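Ticket 490: Two-arm cell, recurring "unexplained" protective stops
Status: Closed (reopened twice, see below)
Component: Shared workspace, kitchen table setup
Opened by: Marek Ďurica
Assigned to: Otakar Říha
Opened: December 2019

Summary

Left arm goes into protective stop partway through the dish routine. No contact, no torque spike, nothing in the way. Clears on acknowledge, runs fine for a while, does it again. Right arm unaffected and, if an arm can be said to look smug, looks smug.

Expected: routine finishes.
Actual: routine finishes when it feels like it.

Comment 1, M. Ďurica

Swapped the gripper cable. Reseated everything at the base. Restarted the controller. Restarted the other controller out of fairness. Stop came back on the next run.

Log says "workspace boundary violation, zone 9." I don't have a zone 9. The setup sheet on the wall stops at zone 6.

Comment 2, O. Říha

Which setup sheet?

Comment 3, M. Ďurica

The one on the wall.

Comment 4, O. Říha

The one on the wall is from May and has a coffee ring where the revision number should be. The controlled copy is in the Tranorholm folder, where I put it so that everyone would find it. Zone 9 is the strip in the middle that both arms can reach. Only one arm is allowed in at a time, and it has to ask first. Your left arm isn't asking.

Please don't change anything yet. I'd like to see it fail once while I'm watching.

Comment 5, M. Ďurica

I changed something. I turned zone 9 off. Works great now. Closing.

Status changed: Closed

Comment 6, O. Říha

Status changed: Reopened

I'm sure it does work great. A smoke alarm is also much quieter with the battery out.

Turning off a shared zone is section 4 of the cell rules, the section with the box drawn around it. It needs two names and a reason. I looked for the form. There is a form from the Ignacio cell with the reason given as "was annoying," so I suppose we have precedent, but I'm not signing another one.

Zone 9 is back on. Speed in the cell is limited to 51 percent until this is sorted out.

Comment 7, M. Ďurica

At 51 percent I can go get lunch between plates.

Anyway, the stop still happens at that speed, same spot in the routine. I wrote down the joint positions this time instead of describing them as "kind of up and over." Attached to the log folder under today's run.

Comment 8, O. Říha

Thank you, that helped a lot. Here's what the positions show.

The request to enter the zone is sent when the gripper tip crosses the line. The elbow crosses before the tip does on the way to the rack. So the arm is already inside by the time it politely knocks. Depending on where the right arm has parked, the monitor either lets it go or has a fit. Both are what it was told to do.

The waypoint was moved when the rack was moved. Nobody reran the reach check after that. The rule is that any fixture that shifts gets a fresh reach check, whole arm, every link, before the next automatic run. Racks count as fixtures. I know it's made to hold plates. It still counts.

Comment 9, M. Ďurica

In my defense, the rule says "fixtures and tooling," and I was thinking of things with bolts.

Reach check rerun with all links. Zone request now goes out at waypoint 3, before the elbow gets anywhere near the line. Ran 69 cycles at limited speed, zero stops. Can I have my speed back?

Comment 10, O. Říha

You can, after the following:

1. Old setup sheet off the wall. All the way off, not folded behind the new one.
2. Change record filled in, including the part where zone 9 was disabled. Yes, that part.
3. Stop button test on both arms, written down with your initials.
4. Parking position of the right arm added to the sheet. It was in the program and in your head, and I can only back up one of those.

Comment 11, M. Ďurica

Done, done, done, and done. Under "reason for disabling zone" I wrote "misread the cause of the fault." The first draft was shorter.

Status changed: Closed

Comment 12, O. Říha

Status changed: Reopened

Initials are missing on the stop test for the left arm.

Comment 13, M. Ďurica

Initialed.

Comment 14, O. Říha

Closing. Speed limit lifted. I've asked for "fixtures and tooling" to be reworded to "anything on the table the arms are expected to reach or avoid." Warkon and Pollon cells, please check your own walls for old sheets before I come around and do it for you.

Status changed: Closed

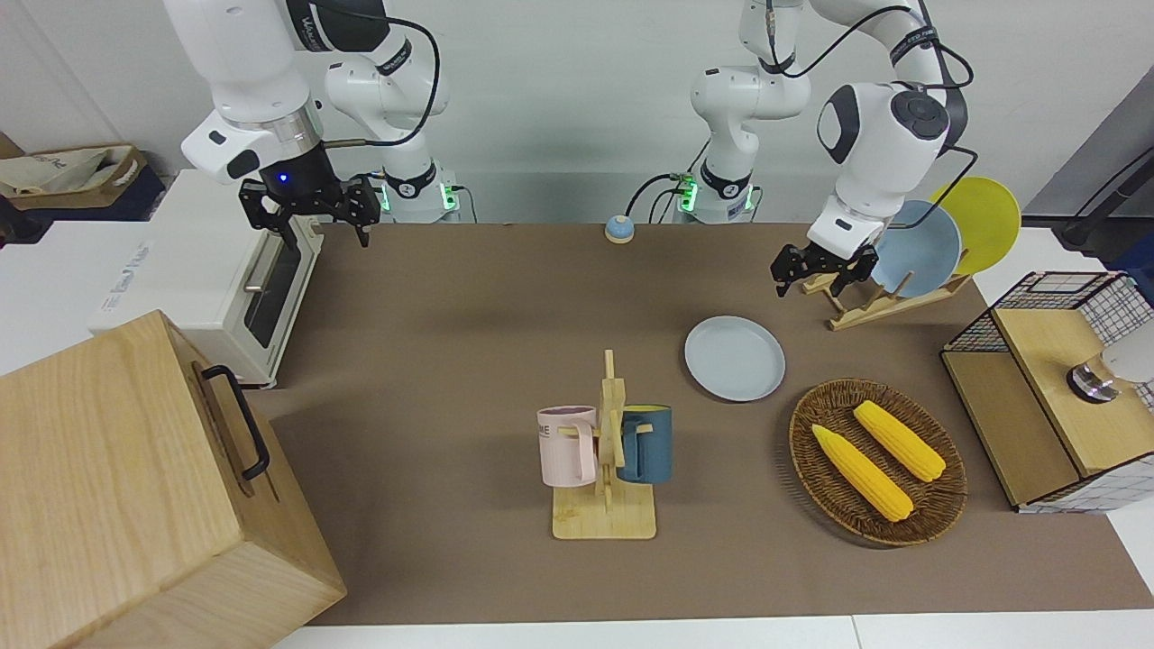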